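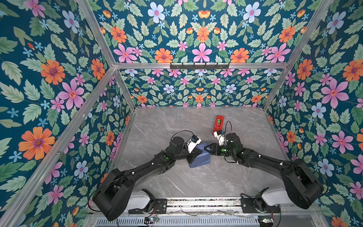
Zomedetti two-arm kit: worth it for handling soft items?

Asked 28 Jun 2024

We're trialling the Zomedetti kit (two arms on a shared rail, wrist cameras) from Negash. Rigid parts are fine. Cloth is not. Default grip force is 12 and the fingers lose the fold. Is the Bivetico finger set compatible, or is this a settings problem?

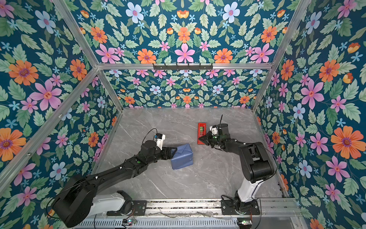 Both arms at work, left gripper on the blue item.

2 answers

Answer 1 (accepted)
Settings first. Drop closing speed to 5, raise force to around 7 above default, and approach nearly flat to the surface.
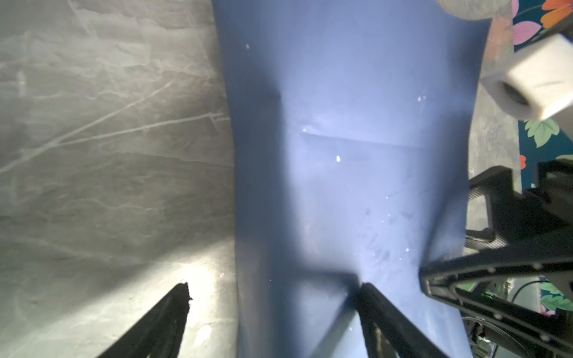 Recalibrate the wrist camera offset after any finger change, as the stored value is per finger set. Bivetico fingers do fit, but you need the Zellanel adapter plate and firmware from December or later.

Answer 2
had same issue, sent mine back. support was slow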